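5. 止水栓と給水ホースの接続

この章では、Tamau 洋風便器（タンク式）の給水まわりの取り付けと、通水後の調整について説明します。便器本体の固定（4章）が済んでいることを確認してから始めてください。

用意するもの
モンキーレンチ、マイナスドライバー、乾いた布、水受け用の容器、付属のパッキン2枚、付属の給水ホース（長さ300 mm）

注意
・作業の前に、必ず住戸の元栓を閉めてください。
・樹脂製のナットに工具を使わないでください。割れて水漏れの原因になります。
・古いパッキンを再使用しないでください。

5-1 給水ホースをつなぐ

1. 止水栓をマイナスドライバーで右に回し、止まるまで閉めます。
2. 止水栓の出口に残っているごみや古いシール材を布でふき取ります。
3. 給水ホースの金属ナット側にパッキンを入れ、止水栓に手で締め込みます。
4. モンキーレンチで、さらに4分の1回転だけ締めます。
5. ホースの反対側（樹脂ナット）にパッキンを入れ、タンク側の給水口に手で締めます。

止水栓の中心から給水口までの距離が140 mm未満の場合、付属のホースでは曲がりがきつくなり、折れることがあります。別売の短尺ホース（Dalmont 型）をお使いください。
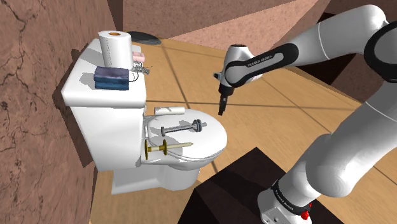

5-2 通水して確認する

1. 元栓を開けます。
2. 止水栓を左にゆっくり半回転させ、タンクに水を入れます。
3. 給水が止まるまで待ちます。所要時間はおよそ70秒ですが、水圧の低い階ではこれより長くかかります。
4. 接続部を乾いた布で押さえ、布がぬれないことを確かめます。ぬれる場合は止水栓を閉め、5-1の手順3からやり直してください。
5. 洗浄を3回行い、毎回、接続部を同じように確かめます。

5-3 水位を調整する

タンク内の水位は、底から158 mmの位置が標準です。オーバーフロー管に刻まれた線が目安になります。

1. タンクのふたを両手で真上に持ち上げ、平らな床に布を敷いて置きます。
2. 水位が線より高いときは、浮き玉の調整ねじを右に回します。低いときは左に回します。
3. 一度洗浄し、給水が止まってから水位を見ます。
4. 線に合うまで2と3を繰り返します。
5. ふたを戻し、がたつきがないことを確かめます。

注記：Arthur 弁を組み込んだ仕様には浮き玉がありません。弁の上部にあるダイヤルで調整してください。1目盛りで水位が約5 mm変わります。

5-4 困ったときは

給水が止まらない
浮き玉がタンクの内壁に当たっていないか確認します。当たっていなければ、給水弁にごみがかんでいる可能性があります。止水栓を閉め、弁のストレーナーを外して水洗いしてください。

給水の音が大きい
止水栓を少しずつ閉め、音が小さくなる位置で止めます。閉めすぎると洗浄に必要な水がたまりません。

タンクの外側に水滴がつく
結露です。換気を行い、床に落ちた水はすぐにふき取ってください。防露材入りの Ulldale タンクへの交換もできます。部品番号は巻末の一覧をご覧ください。

長期間使用しないとき（1月など凍結のおそれがある時期を含む）は、止水栓を閉めて洗浄し、タンクの水を抜いてください。便器内の水の扱いは7章で説明します。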